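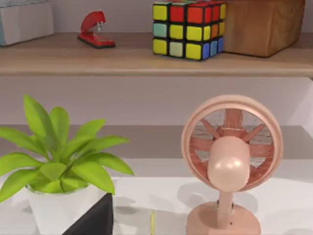 4.2 Comparing the two grippers in simulation

Figure 3. Simulated desk used in the gripper comparison, with a potted plant and a pink desk fan on the tabletop and a shelf behind. Part of a dark gripper finger is visible in front of the pot.

We were keen to find out how much of the difference between the Plolari and Jetow grippers comes from the shape of the fingers, and how much from the controller behind them. Both were therefore mounted on the same simulated arm and driven by the Xaba controller with the same gains. The only thing we swapped between the 2 conditions was the gripper model itself, including its collision mesh and its closing speed limit.

The desk layout in Figure 3 turned out to be a lovely test bed. A plant with broad, spreading leaves leaves very little room for a careless approach, and the fan has a slender neck between a wide base and a large round guard, so a gripper that copes well with one part may do badly with the next. The objects on the shelf, among them a red stapler and a Rubik's cube, were kept as visual clutter and were never used as targets.

Each gripper was given 300 attempts, spread over 16 starting poses of the arm. An attempt counted as a success if the target was lifted clear of the tabletop and held until the end of the episode. Touching a leaf on the way in was logged but did not end the attempt.

The Jetow gripper did better on the fan, mostly when it took hold of the neck from the side. Its narrow fingers fit below the guard with room to spare. The Plolari gripper was steadier on the pot, where its wider pads followed the taper and slipped less during the lift. We had expected the leaves to upset both grippers equally, and it was a real pleasure to be wrong: the Plolari fingers brushed them more often, yet this hardly changed the outcome once the pads had closed.

Lowering the closing speed helped the Jetow gripper on the pot but made no clear difference on the fan. The same trend appeared in the Custbridge simulator, which uses a different contact model, though the pot slipped sooner there in both conditions. Contact settings for the two simulators are listed in Appendix B.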